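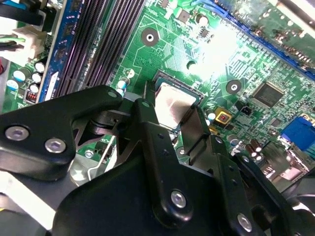
Motherboard with processor in its socket, Tundgate Hall hardware bench.

TUNDGATE HALL
Public Play Area: Safety Inspection Checklist with Comments
Motion and virtual reality stations

Date of inspection: 2021-05-20
Inspector: Magdolna Kozma
Accompanied by: Anselmo Lopes, floor operations
Form number: 2126
Previous inspection: December

Ratings used on this form
S = satisfactory
C = satisfactory with comment
R = repair or correction required
N = not inspected

SECTION 1. PLAY SPACE

1.1 Floor free of trip hazards: S

1.2 Boundary tape in place and visible: R
Tape at Station 4 has lifted along the side nearest the walkway. Replace before the station is next used by the public.

1.3 Clearance between neighboring stations (minimum 300 cm, center to center): C
All stations meet the minimum. Stations 2 and 3 meet it only when the divider is pushed fully back. A floor mark for the divider is recommended.

1.4 Clearance above player (minimum 278 cm): S

1.5 Padding on columns: C
Lower pads secure. The upper pad on the east column is held by one strap. The second strap is in the supply cabinet and should be refitted.

SECTION 2. HEADSETS AND CONTROLLERS

2.1 Headset straps and face cushions undamaged: R
Two Velau headsets have split cushions. Both were tagged and removed from service during the visit.

2.2 Lenses clean and free of deep scratches: S

2.3 Wrist straps fitted to all hand controllers: R
Station 1, left controller, no strap. Staff stated that players had been asked to hold it firmly. This is not acceptable under house rules. The station is to remain closed until a strap is fitted.

2.4 Controller battery doors close fully: S

2.5 Cleaning between players: C
Wipes were available at each station. The cleaning log had no entries for the second half of the previous shift. Supervisors are reminded that the log is part of this inspection.

SECTION 3. COMPUTERS AND POWER

3.1 Case panels closed and fastened: C
Station 5 side panel fastened with one screw. Fit the remaining screws.

3.2 Air vents clear of dust and objects: R
Heavy dust at the rear vents of Stations 2 and 5. Power down and unplug before cleaning.

3.3 Power supply rating matches station sheet (700 W): S

3.4 Cords free of cuts, pinching and exposed wire: S

3.5 Overhead cable pulleys move freely: C
The pulley at Station 3 sticks at full reach. It did release under a light pull. Monitor, and replace if the condition worsens.

3.6 Emergency cutoff switch tested: S
Tested by A. Lopes in the presence of the inspector. All stations lost power as required.

SECTION 4. MOTION PLATFORM (Csizmadia racing seat)

4.1 Seat belt latches and releases: S

4.2 Guard skirt complete: S

4.3 Stop button within reach of seated player: C
Within reach for adults. Smaller players may not reach it. An attendant must stand at the platform whenever it is in motion.

4.4 Annual service record on file: N
Record held at the Pircombe office. Copy requested from Yannick Lemaire.

SECTION 5. SIGNS AND STAFF

5.1 Health notice posted at entrance (seizures, motion sickness, pregnancy): S

5.2 Age and height limits posted: R
The height sign at the racing seat is missing.

5.3 Attendants trained in assisting a dizzy or disoriented player: C
Training records were complete except for Ezequiel Aguirre, who is booked on the next course and is not to work alone at a station until then.

5.4 First aid kit stocked and sealed: S

RESULT
Approved to operate with corrections. Stations 1 and 4 are to stay closed until items 1.2 and 2.3 have been signed off. All other items rated R are to be corrected within 14 days.

Signed: Magdolna Kozma, inspector
Received for the hall: Teodoro Mangubat, general manager

Copies: floor operations; Pircombe office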